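A Chair Is Not a Shelf

In my childhood home, in a village near Caltcombe, one armchair was for the grandfather and the others were for laundry. I thought this was the custom of our family only. Now I have lived in four apartments, and I have seen the same custom in each of them. We buy a soft chair for sitting, and after one week we sit somewhere else.

My opinion is simple – an armchair should keep one pillow, and everything else should go away before the evening.

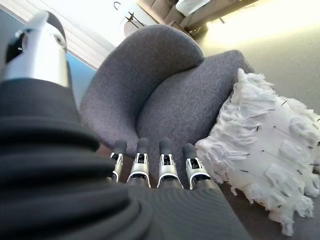 Gray armchair, white pillow.

I do not say this because I love empty rooms. My neighbor Catarina Rebelo calls me strict, and she may be right. But a pillow belongs to the person who will sit. A pile of fabric belongs to no person, and it makes the guest stand and wait until somebody moves it.

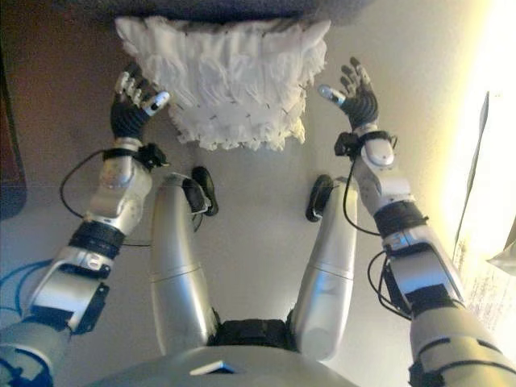
By Glória Bragança
2/14/22

The difficult things are the soft white ones with ruffles. A towel has corners and tells you how to fold it. Anything puffy and gathered has no such manners. You press one side and the other side rises.

For years I folded such pieces very tightly, and in November I was ironing them again. Now I put them on a flat surface, open the layers with my fingers, and fold only once. Catarina rolls hers, and I have seen the creases. She says that creases are part of a house where people live. I accept this for bed sheets – for ruffles I do not.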